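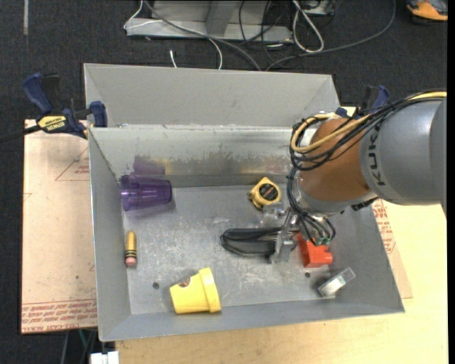
Kaisu Leinonen来信问，上一篇文章里写的“程序已暂停，人员进入工作区整理物料”，在贵处的操作规程里究竟算停机，还是算运行中的间歇；如果算后者，那么当时进入的人依靠什么保证机械臂不会再动。

这个问题问得准确。上一篇只谈抓取成功率，用一句话带过了人员进入的环节，而那一句话所对应的，是本单元投入使用以来最严重的一次安全事件。经与当事人商量，现将经过、原因和处理情况写在本人的博客上，供从事同类工作的同行参考。文中意见由本人负责，不代表Lerkex的正式立场；正式的事件报告已另行归档，文中所引数据与该报告一致。

一、单元的基本情况

该单元位于Lerkex的Rahman实验楼，用途是散置物品的料箱抓取试验。机械臂从料箱一侧伸入，末端为带长指的夹爪，料箱为敞口的灰色钣金箱，斜壁，两侧用夹具固定，箱下垫有带保护纸的板材。抓取规划由内部软件Brorance完成，它根据视觉结果给出候选抓取位姿，再交由控制器执行。箱内物品经常更换，大小、形状和材质差别较大，既有卷尺一类的硬壳物品，也有半透明的杯子和全透明的盒子。

料箱下方的支承结构在内部称为Gendedeck。最初的设计要求料箱用定位销固定，后因试验期间需要频繁更换箱型，改为夹具夹持。改动时做过书面评估，评估认为夹持力足以抵抗正常作业中的侧向推力。问题在于，评估所设想的“正常作业”没有包括手指触底之后继续横移的情形。这一点后文还要谈到。

机械臂的腕部外侧走有较粗的线缆和数根细气管，与末端工具一同运动。线缆弯曲半径较大时，末端在箱内靠近侧壁的位置可用空间有限，规划软件会对部分姿态作出惩罚。本次事件与线缆没有直接关系，但调查初期曾把它列为首要怀疑对象，耽误了不少时间，因此一并说明。

二、事件经过

事件发生在去年12月的一次长时间无人干预试验中。试验计划连续执行抓取，目的是获得一份足够长的日志，用来比较两个版本的候选排序策略。试验由Irfan Sutanto值守，Dolores Gallagher负责数据，本人当时不在现场，以下经过根据日志、值守记录和事后访谈整理。

日志显示，在第612次抓取中，夹爪下探时手指触及箱底。力监测给出了一次接触提示，但数值没有达到停机阈值，控制器按照既定逻辑执行横向收拢动作。手指在与箱底保持接触的状态下平移，把料箱带动了一小段距离。事后用固定标记比对，位移为2毫米，方向朝向机械臂一侧。

2毫米并不大，视觉系统没有报警，原因是当时的算法只识别物品，不校核箱体。箱壁位置取自标定文件，属于常量。自这一次起，Brorance所认为的箱壁与真实箱壁便不再重合。后续抓取大多仍能完成，成功率曲线看不出明显变化，值守人员也就没有理由中断试验。

位移随后继续累积。每次手指触底横移，料箱都有可能再移动一点，有时向一侧，有时又被推回。到试验后期，靠近机械臂一侧的箱壁已经进入了软件认为安全的通道。夹爪在一次靠壁抓取时以侧面碰上箱壁，力监测超限，控制器触发程序暂停，并在操作界面上弹出提示。

Irfan Sutanto看到提示后走到单元旁，判断是料箱歪了，便在界面显示“已暂停”的情况下，伸手到箱沿处扶正料箱。就在这个过程中，暂停状态被自动解除，机械臂开始执行退回动作。退回速度较低，他及时抽手，手背被箱沿蹭到，没有破皮。他随即按下急停，试验终止，并在当天向本人作了口头报告。

没有造成伤害，只能说明后果轻，不能说明风险低。假如那一次规划给出的是下探动作，或者他的手再往里伸一些，结果会很不一样。报告中对这一事件的定级，依据的是可能的后果，这也是本人坚持的意见。

三、关于“暂停”

Kaisu Leinonen所问的正是此处。现在可以明确答复：当时的“暂停”是程序层面的暂停，驱动仍然上电，安全回路没有断开。它只表示控制程序不再向下执行，不构成对人员的任何保护。按照我们自己的操作规程，人员进入机械臂可达范围之前，必须使安全回路处于停止状态，并由进入者本人持有使能装置。规程写得很清楚，培训也做过。

既然如此，为什么有经验的值守人员仍会在暂停状态下伸手？访谈的结论有几条，谨照实写出。

操作界面把程序暂停和安全停止显示为同一种颜色，文字只差两个字，且字号较小。长时间值守之后，人会以颜色作判断。

此前几个月里，值守人员多次在程序暂停时补放掉出箱外的物品，从未出过问题。补放动作很快，走完整的停机和复位流程则要慢得多，而且复位后需要重新建立日志分段，会给后续的数据整理带来麻烦。Dolores Gallagher在访谈中承认，她曾经对分段过多表示过不满，这种不满虽然没有写成要求，却在实际上影响了值守人员的选择。她主动要求把这段话写入报告，本人认为应予肯定。

更关键的是自动恢复功能。为减少无人值守时的停顿，软件在年内的一次更新中加入了超限后自动退回并重试的逻辑，默认开启。更新说明里有一行记载，但没有通知值守人员，也没有进行变更评审。也就是说，在Irfan Sutanto的认知里，“已暂停”的机器不经人工确认不会恢复；而机器的实际行为早已改变。这项更新由本人批准合入，变更评审缺失的责任在本人。

四、技术原因的排查

事件之后，单元停用。排查由Chin-lung Tsao牵头，Wahyudi Sutanto协助，两人均未参与原试验。

排查首先检查线缆。理由是线缆在末端上方形成较大的弯环，如果在靠壁姿态下被箱沿挂住，同样可能造成力值超限和料箱位移。Wahyudi Sutanto逐段复现了靠壁姿态，并检查了线缆外皮和气管接头，未发现挂蹭痕迹，气压记录也正常。此项排除。

其次检查标定。重新标定后，机械臂与相机之间的关系与旧文件吻合，误差在允许范围之内，说明相机和机械臂基座均未移动，变化只发生在料箱上。

随后分析日志。全部日志共有3276次抓取，其中161次带有触底接触提示。这些提示过去被当作普通信息保存，不进入报表，也没有人查看。Chin-lung Tsao把它们按先后排开，再与每次拍摄图像中箱沿的位置对照，料箱移动的过程便清楚了：位移几乎都出现在带提示的抓取之后，第612次是能够辨认的最早一次。

箱底有大量浅色划痕和磨损斑块，清洁时都能看到，过去一直视为正常损耗。划痕本身无法说明由哪一次抓取造成，也无法区分手指和物品各自的作用，因此报告没有把它作为证据。但本人认为，划痕增多的速度本应促使我们早一些去查看触底提示。现场的痕迹与日志里的记录各有各的管理人，两者之间缺少一个例行的核对环节。

为什么会有这么多次触底，也作了分析。透明物品占了较大比重。透明盒子和半透明杯子的表面深度测量不稳定，测得的高度时常接近箱底，规划给出的下探深度相应偏大。金属箱壁的反光也有影响，杯子靠壁放置时，箱壁上会出现它的模糊倒影，视觉结果偶尔会在倒影处给出候选点。候选点如落在箱壁附近，手指就会贴壁下探。这类情形以往按识别误差处理，只统计是否抓空，没有考虑它对箱体施加的力。

最后是夹具。夹具本身没有损坏，夹持力经测试符合评估时的取值。料箱下方的板材表面覆有保护纸，纸面与箱底之间的摩擦情况与评估时假设的不同。评估文件中写的是裸板。保护纸何时铺上、由谁决定保留，已查不到记录。Wahyudi Sutanto用同样的夹具分别在覆纸和裸板条件下做了推力对比，覆纸时料箱更容易滑移，与推断一致。需要说明的是，对比只做了有限的次数，报告将其列为促成因素，没有列为根本原因。

五、处理措施

以下措施已经落实，单元在全部验收之后方恢复使用。

自动恢复功能默认关闭。确需在无人值守试验中启用时，须由试验负责人书面申请，并在启用期间锁闭围护入口。入口一旦打开，安全回路断开，软件无权复位。

操作界面上，程序暂停与安全停止改用不同颜色和不同图形，程序暂停的界面上增加“驱动仍上电，禁止进入”的固定文字，不可折叠。

触底接触提示纳入日报。连续出现时，程序停止，等待人工检查料箱位置。阈值由Chin-lung Tsao根据本次日志确定，具体数值随夹爪型号调整，不在此列出。

视觉程序增加箱沿校核，每次抓取之前比较箱沿与标定文件的偏差，超限则拒绝执行。该功能在箱沿被机械臂遮挡时会失效，因此规定拍照时机械臂须退至指定位置。

料箱恢复定位销固定，夹具保留作辅助。换箱时间因此变长，Dolores Gallagher据此重排了试验计划，部分比较试验推迟。对此各方均无异议。

日志分段问题一并解决。停机复位后，日志自动续接到同一试验编号之下，值守人员不必再为保持数据完整而回避停机。从效果看，这一条对值守行为的影响可能大于前面各条。恢复使用以来，记录到的安全停止次数明显上升，本人认为这是好现象，并已请管理人员不要将停机次数作为考核内容。

六、尚未解决的事项

透明物品的深度测量仍不可靠。目前的办法是对透明类物品限制下探深度，代价是抓空增多。有读者建议在夹爪手指处加装柔性段，以吸收触底时的力，我们正在评估。手指细长，前端收窄，加装后刚度下降，对较重物品的夹持是否稳定，尚无数据。

力监测的停机阈值也有争议。Wahyudi Sutanto主张大幅下调，任何触底都应停止；Chin-lung Tsao认为触底在散置抓取中难以完全避免，停得过于频繁，值守人员又会产生绕开规程的动机。两种意见本人都有同感，暂时采用折中值，待下一轮长时间试验之后再定。

此外，变更评审的范围需要重新划定。过去只有硬件改动和安全程序改动须经评审，抓取规划软件的更新由开发人员自行合入。本次事件表明，一项并不属于安全程序的更新，同样可以改变人员面对的危险。新的范围草案要求，凡是会使机械臂在无人确认的情况下开始运动的改动，不论写在哪一层软件中，均须评审。草案正在征求意见，开发人员主要担心周期过长，这一担心有其道理，拟对仅影响离线分析的改动免除评审。

Irfan Sutanto仍在该单元担任值守，现兼任新人培训。培训材料中使用了本次事件的完整时间线，其中他本人的操作未作删改，由他自己讲解。

Kaisu Leinonen在后来的一封信中还问到，使能装置由进入者持有时，另一名人员能否在界面上复位。答复是不能，入口开关和使能装置均串接在安全回路中，界面复位只在两者同时恢复之后有效。这一点在验收时逐项测试过，测试表可以来信索取。

最后更新：2022年7月11日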